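Laundry cell, right hand snagging on the door rim — who else has seen this

Forum > Arms, hands and end effectors > Setup and upkeep

wristpin_dindo
Posted 5 June 2025

Ok quick one before I go back in. We run a two arm unit on a laundry cell, front loaders in a row, baskets on the floor. Load and unload. Mostly fine. Since we changed the finger tendons on the right hand it keeps catching on the chrome rim of the door. Going in is ok. Coming out with fabric in the hand, ring finger (outer one) hooks the rim, torque spike, arm stops, garment half out.

Happens on dark stuff way more than light stuff. Happens more on the left machine of the two we use.

Already done:
re-zeroed the fingers, twice
wrist offset checked against the jig
door angle checked, hinge is not sagging
new fingertip pads, the Woltby ones
slowed the exit to 31 percent

Slowing it helped a bit. Not enough. Logs say 400 cycles since the tendon change, before that I'd get maybe one stop a shift.

Dindo

lung_ung
Reply

What's your exit path? straight back along the forearm or do you lift first? And where does the basket sit. If the basket is close the planner likes to cut the corner and drag the hand over the lip of the door.

wristpin_dindo
Reply

Straight back then down. Basket is left of the machine on the checkered mat. Attached what it looks like mid grab. 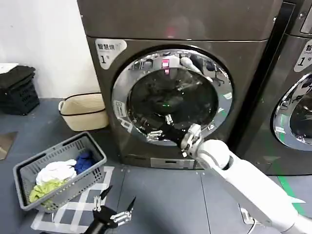

Right hand in the drum on a black garment, basket at lower left.

Left hand is parked low on purpose, it's supposed to steady the basket after the drop. Not doing anything at this point in the cycle.

lung_ung
Reply

Thx. Forearm is coming in on a diagonal from lower right. So "straight back" for you means dragging the hand across the rim, not out through the middle of the opening. Fingers are already spread going past the chrome. I'd put a via point in the center of the door, plumb with the drum axis, and only then swing to the basket. Two waypoints. Ten minutes of work.

Also shiny rim. If you use depth for the door pose, chrome will mess you up. The door circle jumps around on ours if the blinds are open.

K_Ross
Reply

Disagree with Loan, sorry. Via point hides it. It ran fine on the same path before the tendon change so the path isn't what changed. Tendons changed. I'd bet the outer finger isn't closing all the way under load. Zero looks perfect with an empty hand, then you put a wet hoodie in it and the finger opens up a few mm and there's your hook.

Test — close on a rolled towel, hang a weight off it, measure the fingertip gap on all fingers. Do it cold and then after 90 minutes of running. New tendons stretch. Ours needed re-tensioning after the first day and again the week after.

Kendra

lung_ung
Reply

Path can be bad AND have been getting away with it. Clearance that small was always going to bite somebody.

K_Ross
Reply

Sure but if you fix the path first you never find the slack finger, and it drops stuff in November when everybody sends in heavy sweaters. Tension first. Then path.

hamdan_i
Reply

Boring question. Did you move the floor line or the mat? We had the exact thing, right hand snag, spent two days in the hand. Mat had crept over and the base was parking off. Check base pose at the stop against the taught one. If the left machine is worse than the right one that smells like parking to me, hand doesn't know which machine it's at.

Also is that a cable on the floor under the arm?? lower right

wristpin_dindo
Reply

Mat no, I don't think so. Will measure. The line hasn't been touched.

Cable yeah. Thin one. Will get it taped down.

hamdan_i
Reply

Please do, if the base rolls over it you get a tilt and at full reach that's a lot at the fingertips. Not saying it's your problem. Just don't leave it.

melanie.g
Reply

Dark stuff worse than light stuff = grasp point. Black cloth behind smoky glass in a dark drum, vision gets next to nothing in there. It grabs wherever, so you get a big wad on one side of the palm and the outer finger can't close around it. So Kendra's slack finger and bad grasps would look identical in the log.

We stuck a small LED strip to the wrist housing (Simard sells a bracket, or just tape). Exposure up for the drum look only, not for the whole cycle. Dark garment misses went way down. Don't aim it at the rim or you get a hot spot and it's worse than before.

toolcrib_sam
Reply

why not just pull slower

wristpin_dindo
Reply

already at 31 percent Sam. Read the post

toolcrib_sam
Reply

ok so open the fist a little once its over the rim

K_Ross
Reply

Please don't, it'll drop the load on the floor and then the left hand has to go fishing for it.

wristpin_dindo
Reply

Ok update. Did Kendra's towel thing over lunch.

Cold: all fingers close even, gap fine.
After 90 minutes: outer finger 4 mm open under weight, the rest under 1.

So tension. Took up the slack on the outer tendon, quarter turn, checked, another quarter turn. Spool screw was not fully seated either, my fault, no thread lock on it. There is now.

Base pose is off too, 6 mm toward the wall at the left machine. Right machine is dead on. So Imad gets half a point. Re-taught the stop.

Ran the dark bag after that. Two snags in the whole bag, was getting one every few garments. Better, not gone.

lung_ung
Reply

And the remaining two is your path :)

K_Ross
Reply

Or the grasp. But yeah ok put the via point in now. I don't object any more, the finger's been found.

wristpin_dindo
Reply

Putting it in tonight. Center of the door, pull straight out till the fingertips clear, then left and down to the basket. Costs a bit over a second per garment, boss will live.

Mélanie do you have the exposure setting you used? And does the Simard bracket clear the rim on the way in, there isn't much room around the forearm on mine.

melanie.g
Reply

It clears if you mount it on the thumb side. On the back of the hand it doesnt, ask how I know. Exposure I'll look up, it's on the other laptop. We doubled the gain as well and it got noisy, so start with exposure only.

hamdan_i
Reply

What's your interval on re-tension now? The Plustbridge manual for ours says every 2,000 cycles which is way too long for new tendons imo. I do first day, first week, then by the book.

K_Ross
Reply

Same as Imad. And write it on the hand. Paint pen on the wrist cover, date and side.

lung_ung
Reply

I go by towel test only, not cycles. If the gap's under 1 leave it alone. People over tighten and then they're back in here asking why a knuckle motor is hot.

wristpin_dindo
Reply

Towel test every morning this week then, both hands. Left one got the same tendons the same day so it's probably stretched too, haven't looked yet. Will post the gap numbers for it when I have them.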